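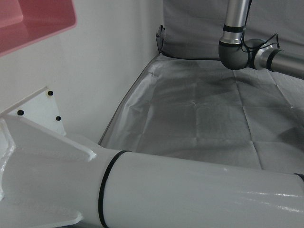
Cell Bravo, looking past the white arm segment to the gray floor covering. Tray at upper left.

Home Tickets Knowledge Cells My account

September 2026
Posted by Kjell Bakke

Ticket 378: Arm holds over the belt and waits for an operator, cell Bravo

Hello to whoever picks this up at Horkus, and thank you in advance. I've tried to put everything in one place this time (my last ticket arrived in pieces, I know), so please forgive the length.

What happens: the arm comes over the conveyor to take a bottle, the hand opens, and then it just stays there. No fault light, no error number. Wostard shows the job as "waiting for confirmation" and won't release it until a person walks over to the panel and presses Continue. After that the pick goes through as if nothing had been the matter. On the worst shift so far we had 14 of these holds, and on a good one we had 2.

What I've tried already:

Restarted Wostard, both with the arms parked and with them powered down. No change.

Ran the hand through its open and close routine by itself, away from the belt. It passed every time.

Slowed the belt to the lowest setting we use. I thought this had cured it and said so to everyone at lunch, which was a mistake – the holds were back before the end of the shift.

Checked the cables on both arms. There's slack at the wrist and the elbow joint, and I couldn't make it hold by moving them gently by hand with the power off. I do still wonder about the loop beside the wrist, so please tell me if yours is routed differently.

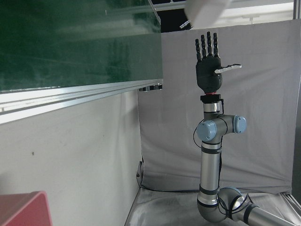 Second arm upright, hand at the top, with the cable loop left of the blue cap.

Went back to the August settings. This helped a little. The holds were fewer, but the tray placement was worse and we had bottles leaning on the rim, so I put the newer settings back.

Now the part that isn't strictly a fault, and I hope you'll bear with me. When Bravo was set up, the idea we all agreed on was that the people who had been moving bottles from belt to tray would get that time back for checking labels and building the mixed orders. For the most part it has gone that way, and I want to say so, as tickets only ever carry the bad news. People's shoulders are better. The mixed orders go out earlier. I wouldn't go back to the old way, and I don't think the others would either.

But a hold changes the job in a manner I hadn't thought of. You sit down to a label check, you get four lines into it, and the tone goes. You get up, press Continue, come back, and start the page over. Do that all morning and you've done neither job well. One of the packers told me she'd prefer to do the picking by hand for the whole shift than be called to it in bits, and I couldn't really argue. We have 2 people trained to clear a hold, so when one is at lunch the other can't leave the area at all. That wasn't in anybody's plan, and it makes for a long afternoon.

I'd also like to understand what pressing Continue means. The button says Continue, but the manual calls it "operator confirms pick." Are we confirming that the bottle is there? That the hand is clear? That the tray has room? I've been telling people to look at all three before they press, and I'd like that to be correct before I write it on the wall sheet.

My best guess, for what it's worth, is the glare on the belt. It's a glossy green surface and the overhead light makes long pale streaks on it. If the system isn't sure where the edge of a bottle is, I can see why it would ask. I have no way of proving that from our side.

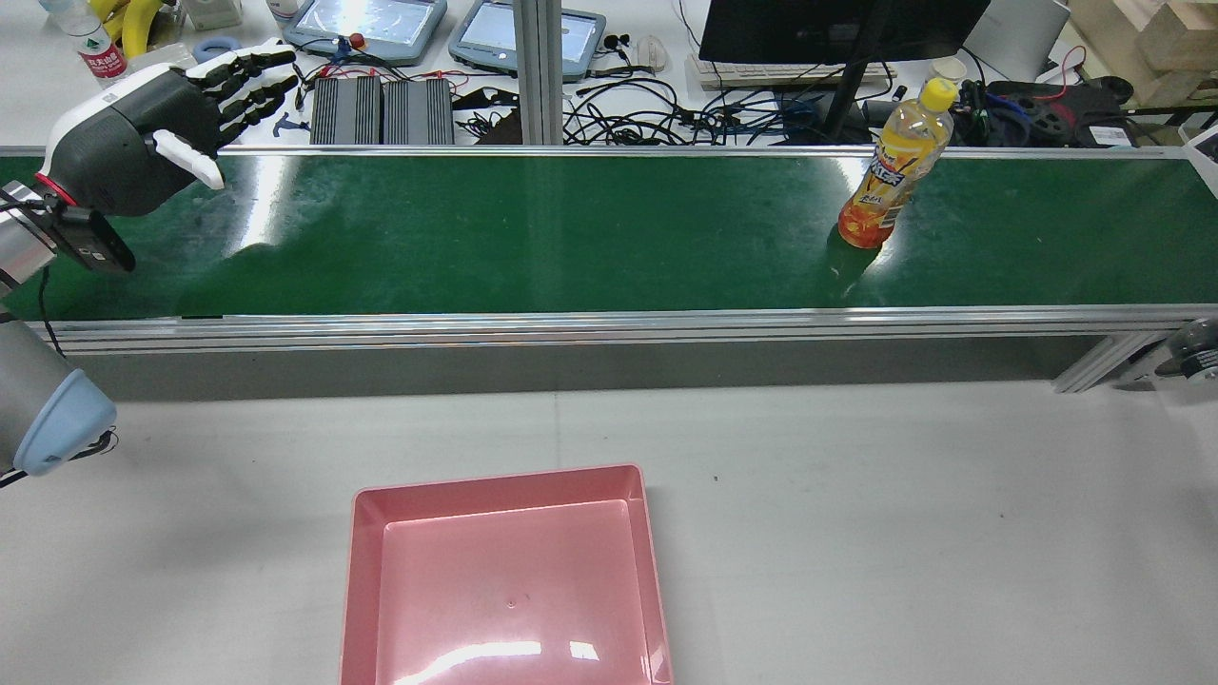 Gonçalo Morais: Thanks, Kjell, this is a very complete report and I'm glad you wrote the second half as well as the first. The message you're getting comes up when the system's confidence in a pick falls under the limit set for the cell. Pressing Continue tells it to go ahead with its own best guess, and it records you as having approved it. So your three checks are right, please keep them. I can see in your settings that the limit was raised in the same update that improved the tray placement, which fits with what you saw when you went back. Glare could well be the trigger. Before I lower anything, could you try a shift with the nearest overhead light off and note the holds? I'd also ask whether the tone needs to go to everyone. It can be sent to one named person per hour.

Kjell Bakke: That's very helpful, and quicker than I had dared hope. I didn't know the tone could be sent to one person! I asked the group and they'd like to try it by the hour, with a swap written on the board so it's fair, and whoever has the tone does the small jobs that can stand being interrupted. Label checks go to the others. The site office at Rakbridge has agreed to let me train more people on clearing holds, too,

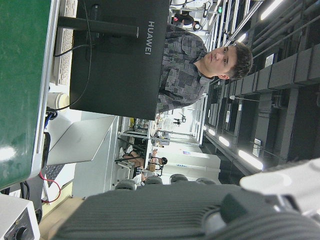

and I've asked that the training be done in paid time with the normal work covered, so it isn't squeezed in at the end of a shift when everyone is thinking about the bus.

I'll do the light test on the next full shift and add the count below. One thing I'd ask in return: if the limit is changed from your end, please send a note first. We noticed the last update only by way of the holds, and the people on the floor had started to think they were doing something wrong. A line or two would be plenty – I'll print it and put it by the panel.

Status: waiting on customer
Next step: light test, hold count to be added by Kjell Bakke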